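3.2 Household textiles and surfaces

The second part of the survey dealt with fabrics in the home and how people look after them. Of the 2,910 households that returned the main questionnaire, 233 agreed to fill in a longer form on washing, drying and replacing textiles. These homes were spread over three districts: Bavasstead, MacPherson and Endale. Endale has the oldest housing of the three and the largest share of apartments without a yard, so outdoor drying was expected to be less common there.

The form divided textiles into two classes. Class A covered items that go through a machine as a matter of course, such as towels, sheets and dishcloths. Class B covered items that are fixed, heavy or awkward to remove, such as upholstery, carpets and lined curtains. Cushions caused some trouble. A cushion with a zippered cover can be washed like a pillowcase, while one with a sewn cover can't. Respondents were told to place each cushion according to what they did with it in practice, and a few listed cushions under both classes. We kept those answers as given.

Color was recorded for every item because earlier work in the project suggested that people judge dark and light fabrics by different signs. Owners of dark towels wrote mostly about fading and lint. Owners of pale towels wrote about stains and graying. For furniture the pattern was weaker, and the age of the piece seemed to matter more than its shade. Figure 7 gives one item from each class.

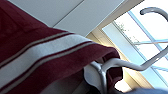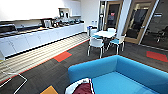

Figure 7. Class A and Class B textiles. First: maroon towel with white and beige stripes, on a metal hanger. Second: light-blue upholstered sofa; dark gray carpet on the floor.

Towels were the item most often named when respondents were asked what they washed too much. Many wrote that they washed a towel after a set number of days whether or not it seemed to need it, and that the number came from a parent. Others went by smell. Where a household had only one bathroom, towels were usually changed together on the same day, and that day was tied to the main laundry load of the week. In homes with two bathrooms the guest towels were often left for long periods and then washed before a visit.

Drying habits followed the space available. Respondents in Bavasstead used outdoor lines from spring until late September and then moved to indoor racks or a dryer. In Endale, the indoor rack was the main method all year. Several respondents there hung towels in the hallway or over a door, and said that thick pile took more than a day to dry in cold weather. MacPherson fell between the two.

Upholstery was cleaned far less often. Vacuuming was the usual method, followed by spot cleaning with a damp cloth. In 17 homes the main sofa had been professionally cleaned at least once, and most of these owners gave a spill as the reason. The rest of the sample had either never considered it or thought the price too close to that of a used replacement. Carpets were vacuumed more regularly than sofas, even in homes where the sofa got heavier use.

The forms were coded in Presteo by two readers working separately. Where they disagreed, the written comment was read again and the item was assigned to the class that matched the respondent's own wording. Comments too short to place were left out of the counts in this section but kept in the full data set. Section 3.3 takes up replacement, beginning with the age at which bath towels were moved to other uses such as cleaning or pet bedding.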